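10月8日　文／Donnie Tennant
打印本文 | 邮件转发给朋友

“免打磨”三个字值多少钱

上个月在Itham的建材店里,我站在油漆货架前听店员讲了二十分钟。他推荐一款叫Sisex的木器翻新油,说旧柜门不用打磨,不用脱漆,擦一遍就跟新的一样。一小罐,价钱是普通木蜡油的两倍多。我问他自己家用没用过,他说家里是租的房子。

我对这类产品一向不太信。旧家具翻新这一行,近几年最爱卖的就是“省事”。打磨累,灰大,邻居会来敲门,所以只要有人说可以跳过这一步,大家就愿意掏钱。可是旧漆面上有什么?厨房柜门上有油烟,有洗洁精残留,有以前不知道谁打过的硅蜡。新东西要附着上去,总得有个能抓住的表面。罐子上的小字倒是写得明白:“请确保基材清洁、干燥、无蜡。”要做到无蜡,您说要不要打磨?

我还是买了一罐,另外买了普通的Lesach木蜡油,外加几张600目砂纸。家里有一扇拆下来的旧柜门,正好一半用这个,一半用那个。
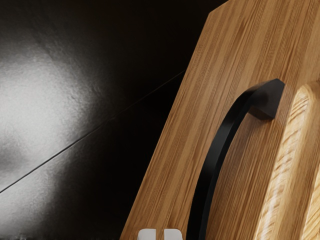 那么,免打磨的翻新油到底能不能省掉打磨?
要看原来的表面。如果原来就是上油的木头,没有漆膜,清洗干净以后直接擦油,效果过得去;如果有一层聚氨酯清漆,油渗不进去,只会浮在上面发黏,擦多少遍都没用。

我那扇柜门属于后一种。Sisex那半边晾了两天,手指按上去还留印子。另外半边我老老实实磨到见木头,擦了两遍油,第二天就干透了。当然,这不算什么严谨的对比,一边磨了一边没磨,本来就不公平。但广告上比的不也是这个吗?

网上有个帖子说,Sisex换了配方,2000年以后的老用户都知道以前的更好。我查不到任何依据,发帖的人也没回我。倒是有好几条好评,措辞一模一样,连错别字都一样,看着不像是自己写的。

有人会说,浮油拿松节油擦掉就行了。擦是擦得掉,我花了一个下午,用掉半包抹布,屋里的味道到晚上还没散。顺便提醒一句,沾了油的抹布不要团成一团扔垃圾桶,干性油会发热自燃。这件事罐子上写的字比芝麻还小。

剩下的大半罐还在阳台上放着。谁家有没上过漆的旧木板想试试,可以来拿,我不收钱,也不保证结果。下次打算试试Prydderch的脱漆膏,据说没有气味。据说。

分类:居家杂记　标签:旧家具、木蜡油、买了又后悔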